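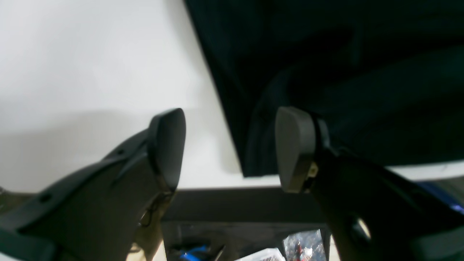

Dark cloth against the white wall, creases included.

Thursday, July 8, 2021

Folding day for Silten. The plan said "short session." The plan was written in February by somebody who had apparently never met black fabric.

Started with the Gusska lot, 37 pieces, all dark. On the order form they are listed as black, midnight and ink. Under the ceiling lights I can tell black from ink maybe half the time, and midnight looks like whichever one I looked at last. Sorted them by the tags in the end, which took longer than the first round of folding. Next order: ask for the tags to be on the outside, or for a color.

Things I keep having to relearn, so writing them down again:

Shake first. A piece that comes straight out of the carton has the carton's opinion of how it should be folded, and if you lay it down with those creases in, every new fold slides over to join an old one. Hang it, leave it, come back. I gave the first batch ten minutes and that was not enough. The creases low down drop out last.

White table, black cloth. Good for seeing the outline, bad for everything inside the outline. Any layer lying on top of another layer disappears. I had one this morning that looked like a perfect flat band from where I was standing and was in fact doubled over at one end, with a flap sticking out underneath. Now I crouch and look along the table before calling anything flat. My knees have filed an objection.

Lint. The white table does not create lint but it does make sure you know about it. Roller is in the left drawer. The roller refills are not in the left drawer, or in any other drawer.

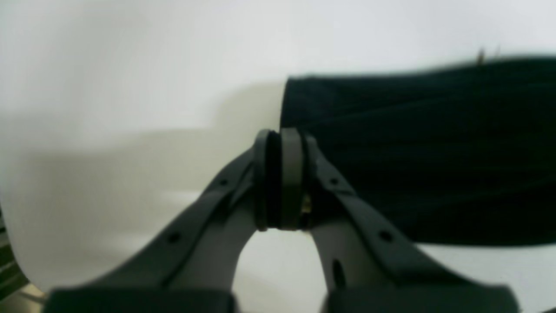 Small parts go back in the tray when you are done with them. I found one under a stack after lunch, where it had been quietly making a bump in everything laid over it, and I had already refolded the stack twice blaming the fabric. Apologies to the fabric. The tray is labeled. The label is in my handwriting, so I have no defense.

Tried the fold from the Han sheet (long band, then thirds) against our usual one (half, half, hope). Notes:

Han fold is neater on anything with a straight hem. The long edge is laid down first and everything afterward gets lined up to it, so a mistake at the start stays the same size. With ours the mistake doubles at each fold, politely, along with the cloth.

Han fold needs the full length of the table. Also the front edge is curved, so you can't use it to square anything up. I did try. The result had a gentle, confident curve to it and went back to the beginning. Line up on the cloth's own hem, or put tape down. Tape is better. Tape is on the list.

Ours is faster: 4 good ones in the time it takes to do 2 the Han way, if "good" is allowed to mean what it usually means on a Thursday afternoon. For the Silten boxes I think slow wins, because a lid pressing on a lopsided fold makes it permanent.

The other trouble is slack. When one end gets moved, the far end has to be told about it. Pull a corner and a ridge travels along the piece until it finds a seam, and then it sits there. Smoothing outward from the middle works. Smoothing from one end toward the other just delivers the ridge to a new address. Hold both ends, light tension, put down together, let go together. Letting go is where most of mine went wrong today.

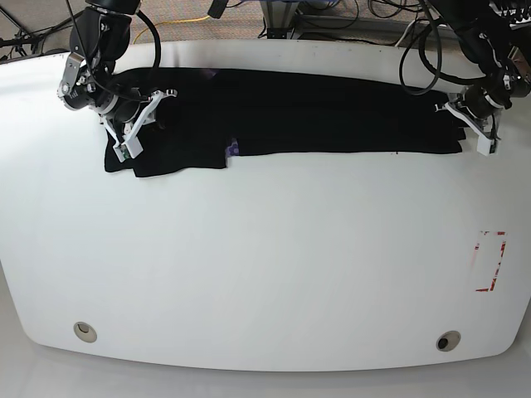
If anything colored shows at a fold, open that fold and do it again. On dark pieces a bit of purple in the wrong place is the first thing the eye goes to, and also, annoyingly, the most useful check we have, because it tells you which layer has crept. I am thinking of leaving a scrap of bright thread in the plain ones for practice. It would have to come out again before boxing. I can already see how that ends.

Boxing: didn't get to it. The Trundent cartons are flat against the back wall, still strapped. They are a shade narrower than the Han fold comes out, by about the width of a finger. Either we fold tighter or we send them back, and I know which of those needs a form. Total for the season is supposed to be 1,000 pieces. I did the division and then decided not to write down the answer.

For whoever is in tomorrow:

– stack by the door is done, please don't improve it
– stack on the chair is not done, whatever it looks like
– tape for the table, masking, the wide one
– roller refills
– measure the cartons again, inside this time

Left the last piece as it was. It had a stepped edge I couldn't get rid of after three tries and I would like a second opinion, or at least company.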